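Review: Ciremex hand controller for teaching robot arms
Posted January 29, 2019

The Ciremex is a hand-held controller for showing a robot arm a job. You hold it, move your hand, and the arm copies you while the software saves the whole movement. It costs 1,650 without the arm, and you will need your own gripper as well. I have been using it since December.

The usual trial for these things is blocks on a bench. I wanted something soft, so I picked pillows on a made bed. A pillow gives way when you push it and never sits the same way twice, and that shows up a poor controller quickly.
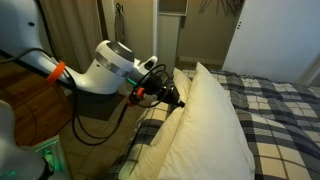
Can you teach the arm by pushing it about with your hands instead?
You can if the arm has a free-drive mode, and for slow work with hard objects it may be all you need. The controller is easier on your back over a long session, and your own hands stay out of any camera view you are recording.

Set-up took me an evening. The Tristano software that comes with it found the arm at the second attempt and then asked me to mark out a safe area. Do this properly. I set mine too low at first and the arm kept stopping short of the mattress, with a message that only said "limit".

In use the controller is light and the grip is a sensible shape. The trigger opens and closes the fingers. There is a small delay between hand and arm, which I stopped noticing after a day or so. Turning the wrist is the weak point — a big turn means letting go of the clutch button, bringing your hand back and starting again, and every one of those pauses ends up in the recording.

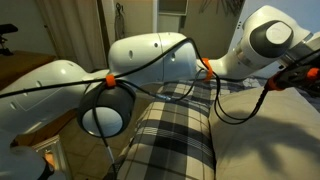 Tristano will trim the pauses for you, but it trims some of the good parts too. I now do it by hand. Of 161 recordings I kept most, and threw out the ones where I had dithered over the pillow before closing the fingers.

The other thing missing is any sense of touch. Pressing down into a pillow feels the same in the hand as moving through air, so you have to watch the fingers all the time. The older Van Wyk handle has a buzzer for this. It is crude, but I missed it.

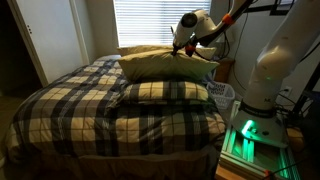
One reader wrote in after my first notes to say that the buzzer can be copied by turning on the force tone in Tristano's sound menu, and that 20 per cent is loud enough. I tried it and it does help, though it gets tiresome with the door shut. It is off by default and the manual leaves it out.

Cables need some thought before you start. Leave enough slack for the wrist to turn fully, and run the arm through its widest reach once at low speed before you record anything.
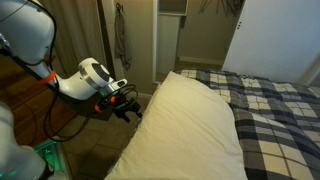
Battery life is good. I got 9 hours from a charge, with breaks, and it will run while plugged in. The charging lead is short, so I use my own.

I bought mine from Ranham, and the box came with the wrong mounting plate. They sent the right one the same week. If you order from them, check the plate against your arm before you open the sealed bag, as they won't take it back afterwards.

I would buy it again for soft or awkward jobs. For plain pick and place the Van Wyk is cheaper and does the work.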